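Chapter 4
Position Sizing: How Much Should You Put On?

I blew up my first trading account with a setup that was right more often than it was wrong. I still have the log. It was November, I was sharing a desk with Nelu Anghel at a small brokerage called Widmer, and I thought the hard part of trading was picking the entry. I had entries coming out of my ears! What I didn't have was any idea how many shares to buy once I'd picked one, so I bought whatever felt exciting that morning.

You can probably guess how it went. My good trades were small and my one awful trade was huge, and the awful one ate the lot. Nelu looked over my log, circled a single line, and asked me why that position was so much bigger than the others. I told him I'd been feeling confident. He just handed the paper back.

So this chapter is about size. We spent the last one on where to get in and where to get out (if you skipped it, please go back, because you'll need a stop price for everything that follows). Now we'll take those two prices and turn them into an actual number of shares.

What you'll be able to do by the end

1. Work out your risk per share from your entry and your stop.

2. Pick a fixed slice of your account that you're willing to lose on one trade, and stick with it when you're bored or annoyed or on a hot streak.
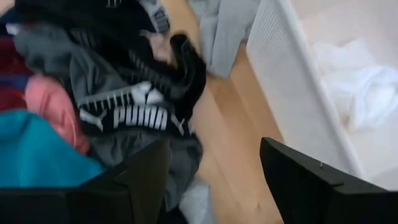

3. Spot when two positions are really the same bet wearing different ticker symbols.

4. Keep a sizing log that you can read back a month later without wincing too much.

Words to know

Risk per share - the distance between the price you pay and the price where you've promised to get out.

Account risk - the total you'd lose if the stop is hit and you get filled right at it. You won't always get filled right at it, and we'll talk about gaps later in the chapter.

Drawdown - how far your account has dropped from its highest point.

A first try at the math

Let's keep it simple. Say you're buying shares in Drustevari, a made-to-order furniture company, and your stop sits $2 below your entry. You've decided that the most you'll lose on any single trade is $400. Divide the second number by the first and you get 200 shares. That's your size, and I promise the arithmetic never gets much worse than this.

Now move the stop. If the chart tells you it belongs $4 away, the same $400 buys you only 100 shares. A lot of my students want to fight this part. Milagros Iturra, who took my evening class and now trades far better than I do, used to pull her stop in closer so she could hold more shares. Please don't! The stop goes where the chart says it goes, and the share count does the adjusting.

Before you read on

Grab your own log, or start one on the back of an envelope, and write down the size of your last 13 trades. Put the stop distance next to each one and multiply across. If the answers are all over the place, you're in very good company (mine looked like a phone book), and you'll want to keep that sheet handy for the next section, where we start with losing streaks and what they do to an account.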